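Call for participants: household chores study
Home Tasks Group, Irkholm

We are looking for people to help us find out whether a machine can do ordinary kitchen chores yet. You will do some chores yourself, guide a simulated robot through the same ones, and then judge recordings of the robot working without help. No technical background is needed. We would particularly like to hear from people who cook, clean or look after a home, paid or unpaid.

What the study is about

A dishwasher or a washing machine does one job inside a box. A machine that could open your fridge, take out what you asked for, shut the door again and clear the worktop would be a different matter. There are plenty of short films of robots doing one of these things once. We want to know how often they can be done, how long they take and how much help is needed, compared with a person who has done them for years.

The robot work is done in simulation, in a computer model of a room. Much of what you see on screen is from the robot's own point of view, low down and close to the furniture.

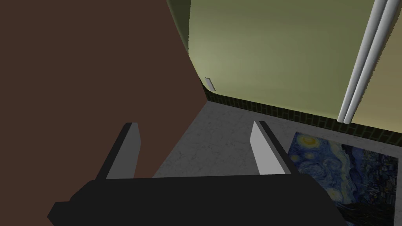
Gripper view in the simulated room, fingers open.

Participants are often surprised by how little this view shows. Part of your task is to tell us what you would want to see before reaching for something, and when you would stop and look again. We record these comments and use them when we decide where the viewpoints should go.

The chores

There are 27 chores on the list at present. You will be given a selection of them. Most fall under these headings:

Opening and closing fridge, cupboard and drawer doors
Putting shopping away
Clearing and wiping a worktop
Picking up items from the floor
Sorting food from things that are not food

The worktop chores take the longest. Bottles lie on their sides, small things sit among larger ones, and some items stick out past the edge. A person deals with all that without thinking much about it. For the robot, each item is a separate decision.
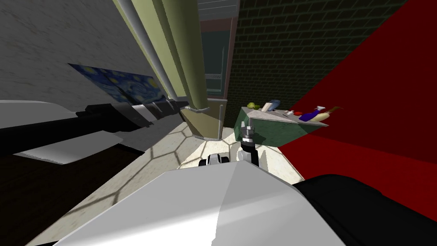 What you will do

The study has two visits to our rooms in Irkholm and some work from home.

First visit. You carry out your chores by hand in our practice kitchen while a researcher notes the order you do things in. Then you try the same chores on screen, moving the simulated arms with a pair of hand controllers. Training is given and you can take as long over it as you like.

At home. You watch short recordings and mark each one as done, partly done or not done. You also mark anything you would not want to happen in your own kitchen, such as a door pulled too hard or a bottle knocked over.

Second visit. You repeat the on-screen chores and take part in a group conversation about which ones you would hand over to a machine and which you would keep.

Door chores come up in nearly every set. The arm has to get hold of the handle and keep hold of it while the door swings, and the body has to be standing somewhere that leaves room for the door.
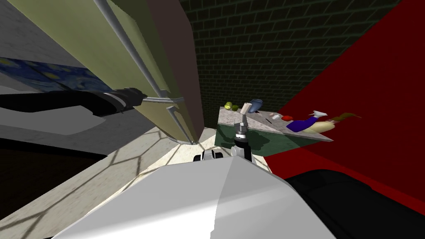
One arm with its gripper closed on the lower fridge handle.

Who can take part

You should be 18 or over and able to travel to Irkholm twice. You need a computer or tablet at home that can play video. We can lend a tablet if you do not have one. Please tell us if you have limited grip or reach, as we can adapt the controllers, and we would like people with different levels of strength and mobility in the study.

You cannot take part if you work for Ulard or Quinlan, who supply our software and controllers. If virtual scenes on a screen make you feel sick, the home viewing part may still suit you.

Payment and expenses

Each participant receives 300 euro on completing the study. If you leave after the first visit you will be paid for that part. Travel costs are refunded on production of receipts. Lunch is provided on both visits.

Places

There are 12 places in this round. An earlier group took part in June, and its members may not apply again. Visits begin in August 2020 and times will be agreed with each person.

Your information

We keep your name and contact details apart from your results. Recordings of your hands and voice are stored under a number and are seen only by the study team. You may withdraw at any stage and ask for your recordings to be deleted.

Questions people have asked

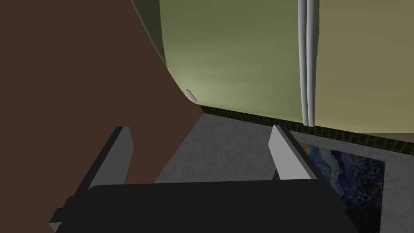 Will I be helping to build something that replaces home helps and cleaners?
The study measures what machines can and cannot do at the moment. The results will be published whichever way they fall, and paid home workers are among the people we most want to hear from.

Do I need to have played computer games?
Previous players tend to pick up the controllers sooner, but it is not a condition. The training starts from the beginning.

How to apply

Write to Teresa Lenihan, Participant Office, Sondero House, Irkholm, quoting reference 1605. Tell us in a few lines which chores you do most often and which you like least. Questions about the research itself should be addressed to Siobhán Nic Giolla, who leads the study, at the same address.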